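Household Waste and Habit: notes for week 9

Welcome back, everyone, and do help yourselves to the spare readings by the door. We left off with sorting at home, and why people who mean well still get it wrong (I certainly do, most mornings).

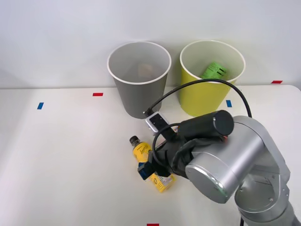

Habit matters more than knowledge, I think. In the Skallel survey, most of the 31 households knew the rules perfectly well and forgot them when tired.

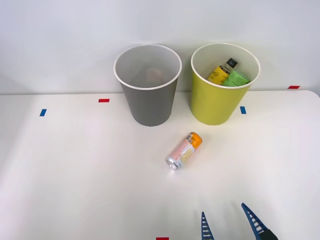
Nurhan Altıntaş wondered whether the rules themselves were too fiddly, and would like us to compare Edden on Saturday.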